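Stop Tuning the Planner First

Every few months I get a message from someone whose sorting cell has stalled, and it nearly always asks the same thing: which motion planner should we switch to? I have worked on manipulation software for a good while, first at Navstead and now on my own, and my answer has become dull. Keep the planner you have. Look at what you are telling it.

A planner is a program that finds a path from one arm position to another without hitting anything. The common ones are good at this. Give them a goal and a map of the obstacles and they return a path in well under a second. What they can't do is notice that the goal was a poor one, and in a cluttered tray most goals are poor ones. The ball you want is there, your detector has found it, the box around it is tight and the score is high. There is also a towel over half of it.

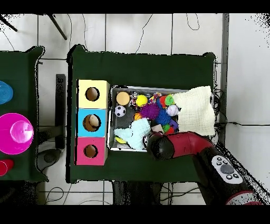 Mixed toys and cloth, with the sort boxes alongside. Overhead view.

On the Rajput project we spent most of a spring on this problem. Our early pipeline was the ordinary one. Segment the objects, rank them by confidence, plan a grasp for the top one, move, repeat. It did fine on a tray of balls. Add cloth and it fell apart, and the logs were no help at all, because every stage reported success. The detector had seen an object. The planner had found a path. The controller had followed it to within 3 millimeters. The gripper closed on a fold of fabric and came up with whatever was attached.

Our first reaction was to swap planners. We tried 4. We wrote adapters for each, argued over smoothing settings, and ran 100 picks with every one of them. The results were so close together that I would not bet lunch on the order. By May we had a very flexible planning interface and the same failures we had started with.

Cloth is where the usual design shows its age. A rigid object has a pose, and most of our software is built around passing poses from one module to the next. A towel has no pose worth the name. It has a surface and some folds, and it has things under it. If your message format has room only for a position, an orientation and a class label, the towel gets squeezed into that format and everything downstream believes it. 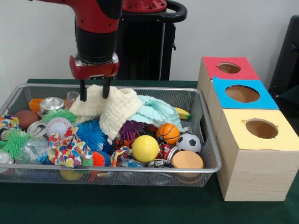 What the message should say

The fix we ended up with was small and unglamorous. We changed the message between perception and planning. Each item now carries a list of what it seems to be resting on and what seems to be resting on it, with a score for each link. Those scores are rough. They are still far more use than silence. The task layer reads them and decides whether the next move is a pick or a clearing move, and only then does the planner get involved.

Gheorghița Ilie, who ran integration at Elville while we were there, pushed for a second change that I resisted and now defend. She wanted the gripper width and the motor current written to the same log as the camera frames, on the same clock, for every attempt. I thought the disk would fill up and we would never look at any of it. The disk did fill up, twice. But with that log you can line up the moment the fingers stop closing with what the detector believed at that moment, and an afternoon of this taught me more than the planner comparison did.

We kept some 500 attempts in that form. Going through them by hand is slow work, and I would put a new hire on it in the first week. You start to see that "grasp failed" was a label covering several unrelated problems. Fingers landing on the seam between two cloths is one of them. A round object rolling away from the first finger to touch it is another. They need different code. A single retry loop with a random offset, which is what we had, treats them as the same thing and sometimes gets lucky.
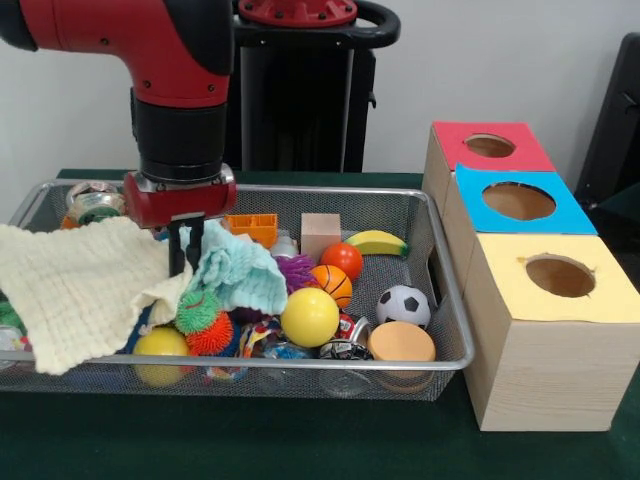
There is an argument that all of this goes away with a learned policy that takes camera images in and puts joint commands out. I have used such policies and I like them. The Mullmont group had one that handled soft items better than anything I have written. When it went wrong, though, they had the same question we did, with fewer places to look for the answer. They ended up logging finger width and current too.

So I would spend the money in this order. Logging first, with one clock for everything. Then the messages between modules, so that doubt and contact can be expressed in them. Then the rule that picks the next object. If there is budget left after that, by all means try another planner. Most of the teams I talk to have done it in the opposite order, as we did, and have a folder of adapters they no longer run.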